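Skovard laundry package, worth the monthly add-on?

Posted by mudroom_meg

We're on month 2 of the Skovard humanoid lease and the rep keeps pushing the laundry package from Lisgate. It's another 11 a month on top of what we pay now. Does it really unload a front loader, or is it one of those things that only works in the showroom? Our washer sits low and I'm not raising it!

dryer_sheet_dan
Skip it. Mine took forever on socks and I went back to doing it myself.

Climotier_fan63
I'd say try it, but go in with your eyes open. We've had the package for 6 months (firmware 3163 if that matters) and it's good with towels and sheets, so-so with anything small. A few things I wish I'd known going in:

Open the door all the way before you start the job. Ours gets fussy if it's halfway.

Use a light basket with a raised rim. I tried a big heavy Van Rooij hamper first and hated it, so now it's plain white wicker and we get along much better.

Keep the floor clear in front of the machine, it needs more room for its feet than you'd think. And stay close by the first few times, at least until you trust it.

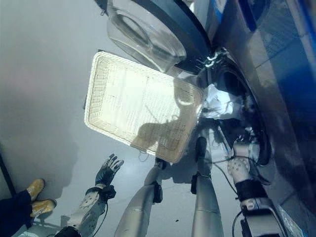
Basket at the washer door, right hand going in for the white stuff.

Low washer shouldn't be a dealbreaker, but ask Lisgate for the trial month before you sign anything. They gave us one when I asked, it just isn't on the website.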